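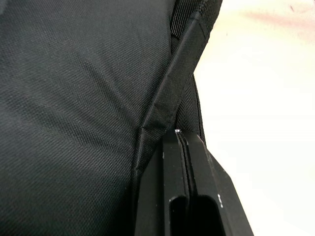
July already and I still haven't done half the stuff I said I'd do in spring. So, the hall cupboard. It has been annoying me since we moved in, and on Monday I finally pulled everything out onto the floor before breakfast. Bad idea before breakfast. First rule I made for myself: bags go through the door before anything else. The black woven one with the raised seam running across it is soft and padded enough to squash down onto a shelf, so it stays. Anything stiff went up to the loft.

Then the coats. Four of mine don't button any more. Two to my sister, two to the charity shop on Chowdhury Road, who were very nice about it and also sold me a lamp. I know.

Other small things for this month if you want to play along:

Wash the door mat. Properly, with a brush, outside. Mine was a different colour underneath.

Open the tea drawer and be strict. I had fennel tea in there from two kitchens ago. Into the compost it went.

Pick something from the garden or the verge and put it in a jar. Cow parsley is over here but there's loads of meadowsweet down by the allotments. Smells a bit of almonds, drops bits everywhere, still worth it.

Swap the duvet. I do this too late every single year and then moan about not sleeping.

Write to someone. Piret Grīnberga sent me a card with a pressed pansy in it back in April and I've only just answerd. She said her lavender got to 35 plants and she has nowhere to sit now. Jealous.

Make the cold cucumber soup. One big cucumber, a pot of yoghurt, garlic, dill, salt, about 900 ml cold water but stop before that if you like it thick. Blend, fridge, done. We ate it three nights running and then I couldn't look at it.

Oh and the hooks! I put up new hooks, low down so the kids can reach. Took me ages, wall is like biscuit. One is wonky. It can stay wonky.

Still to do: shoes. Don't ask about the shoes. Also the shelf paper, which I bought 14 sheets of and then put somewhere safe, so thats gone.

Right, need to fetch the little one from swimming. Will put the lavender biscuit recipie up later in the week if I can find where I wrote it down.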